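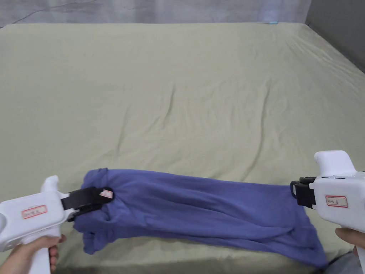 Sleeping Through the Heat: How Warm Do Our Bedrooms Stay at Night?

Project report by Hiếu Phùng, Tobiloba Garba and Cúc Sầm
6 min read

Why we picked this

Our project started with a complaint. Cúc said she had barely slept for most of the summer, and her grandmother Loan Sầm, who lives one floor down in the same building, said she had slept just fine. Same building, same street, same weather. We wanted to know how two bedrooms with one ceiling between them could feel so different, and we got hooked on the question much faster than any of us expected!

Rimmont, the neighborhood where all three of us live, is mostly brick apartment buildings with flat roofs. Brick and concrete soak up heat all day and let it out slowly after sunset. We had read about this in class, but reading about it and watching it happen on a graph at midnight are very different things.

Our question

Does the floor you live on change how quickly your bedroom cools down after dark? And if it does, can an ordinary household do anything about it without an air conditioner?

We guessed that top-floor rooms would be the warmest, and that opening the windows in the evening would help everybody by the same amount. The first guess held up. The second one did not, and it ended up being the best part of the project.

What we did

We borrowed small temperature loggers from the science department and put them in bedrooms in two buildings, one on Steiner Street and one on Bumuvier Street. Each family agreed to leave the logger on a shelf or dresser, away from lamps and out of direct sun. We also hung one outside on a shaded balcony at each address so we had something to compare against.

The loggers saved a reading every ten minutes. After we threw out the ones from a logger that had fallen behind a radiator, we had 3,918 readings to work with. Tobiloba wrote the spreadsheet formulas that lined them all up by time — a bigger job than it sounds, since one logger's clock was set an hour off and we didn't catch it for days.

Every family also kept a short sleep diary. They wrote down when they went to bed, whether the windows were open, what bedding they used, and how well they slept on a scale from one to five. We asked them not to change their habits for the first half of the study. For the second half, we asked them to close blinds during the day and open windows on both sides of the apartment after 9 p.m. if they could.

What we found

Top-floor bedrooms were warmer at bedtime in both buildings. They also stayed warm longer. In the Steiner Street building, the top-floor room was often hotter at 11 p.m. than it had been at 5 p.m., even though the air outside had been cooling for hours. The heat was working its way down through the roof. We checked that graph again and again because it looked like a mistake!

The surprise came from the windows. Apartments with windows on two sides cooled off quickly once both were open. Apartments with windows on only one side hardly changed at all. Loan's bedroom, it happens, has a hallway window straight across from it, and she has been opening both every evening for years. She was very pleased with our results and told us we could have just asked her.

Closing the blinds helped most in rooms facing west. Hòa Khúc, whose family has a west-facing apartment on Bumuvier Street, gave her sleep a two on most nights before the change and mostly fours afterward. That is one person and her own opinion, so we don't want to make too much of it, but we were excited for her.

Bedding

We hadn't planned to look at bedding, but the diaries kept bringing it up. People who had switched to a single sheet and a thin cover rated their sleep a bit higher on warm nights than people who kept a comforter on. Several wrote that they only changed their bedding once the weather had been hot for a week or more. We'd love to see a group next year test this properly, with the same room and different covers.

Problems and limits

Two buildings is a small study. Our families knew what we hoped to see, and that could have nudged their sleep scores up. The second half of the study also had two cloudy days in a row, so some of the cooling we measured may come from the weather. We compared the indoor readings with the balcony ones to help with this, but it doesn't fix it completely.

If we did it again, we would start earlier and keep one apartment in each building unchanged the whole time.

Next steps

Tobiloba wants to repeat the measurements in February to see if the top-floor rooms lose heat faster in winter. Hiếu is building a cardboard model with a removable roof so we can try white paint against black tar paper under a lamp. Cúc has already talked her parents into propping open the hallway window, and her room now drops below the balcony reading from the top of the stairs well before midnight on most nights.

Thank you to all the families who let us leave blinking gadgets on their dressers, and to Hòa for filling in every single diary page.

Contact the project team | © Rimmont Student Science Projects | Back to top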